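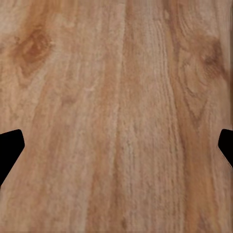

Unit 4: Event Coordination and Hosting

Lecture notes - Speciality Coffee Events
Module tutor: Mirjam Vermeulen

These notes cover the planning of a regional coffee competition with an attached public programme. They should be read before the May seminar.

The host's responsibilities

The host provides the premises, water, power and storage. Judging standards, scoring and the running order remain with the organising body. A written agreement should state who pays for milk, who insures the grinders and who may sell drinks on the day. In the Mikow case, the roastery and the organiser each assumed that the other had ordered filtered water, and the first round began late.

Attendance and capacity

The Jurkova hall is licensed for 1,000 people standing. With a stage, judges' tables and a service aisle in place, the working limit fell to 593. Students should always plan from the second figure - tickets, staffing and cup orders all follow from it. 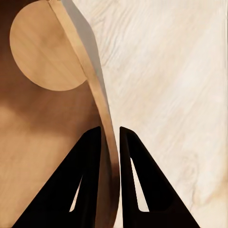

Volunteers and shift planning

Volunteers are normally assigned to one of four areas: registration, backstage, dishwashing or public service. Shifts should not exceed four hours. Each area needs a named lead, and competitors should deal only with the backstage lead once practice time has begun.

Sponsors

Sponsorship may be given in cash, equipment or green coffee. The Bañuelos and Skuvier agreements in the reader show two ways of recording donated goods. Note the difference in how each treats equipment returned after the event.

Preparation for the seminar

Read both agreements and draft a one-page staffing plan for the Jurkova hall. Bring a printed copy to Room 404.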